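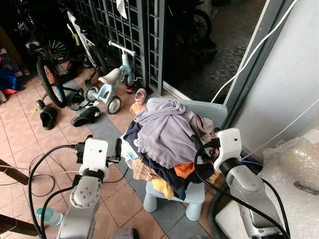

Laundry on the porch stool, Friday

Jamila Akanda
I want to write a small thread about washing clothes in cold water. I changed to it in April and several people here asked me how it goes.

First, the reason was money. Our electricity bill had a separate line for the water heater and I did not like this line. I asked my aunt in Ugwu what she does. She has washed cold all her life and she was surprised that I asked.

24 replies · 61 likes

2/ The powder matters more than I expected. My old one did not dissolve and left white marks on everything dark. Now I mix it first in a jug with a little warm water, then I pour it in. Liquid is easier, but in our shop it costs almost double.

3/ Collars and cuffs need help before the wash. I rub them with plain bar soap and leave them for 20 minutes. Cooking oil is the difficult one. For oil I use dish soap, one drop, and I do it the same evening if I remember. Usually I do not remember.

9 replies · 38 likes

4/ What I still wash hot: kitchen towels, bed sheets when somebody is sick, and cleaning rags. I don't want to discuss this with my cousin again, she knows her opinion and I know mine.

5/ Colors. I used to make three piles, now I make two: very dark things and everything else. A new red or navy item goes alone the first two times. I learned this with a pillowcase from Kistolon that is pink until today.

6/ Drying is a different problem. In the rainy weeks thick cotton takes two days inside the house and then it smells. I run the spin one more time and shake each piece hard before I hang it – this helps more than any softener. Also leave space between the shirts, even if the line looks half empty.

17 replies · 52 likes

7/ Somebody asked about the smell in the machine. Yes, it came after a month of only cold washing. Now I run it empty and hot once a month, and I leave the door open at night. The rubber ring I clean with an old toothbrush.

8/ The new bill is lower, but we also had fewer guests, so I cannot say how much is from the washing. I will look again after the summer. If you have a good method for turmeric, please write it to me.

Shares 723 · Comments 88

More from Jamila Akanda
Which bar soap is still sold at Panent market?
My list for packing one small bag
Okra without the slime, second try
The bus to Voto has a new timetable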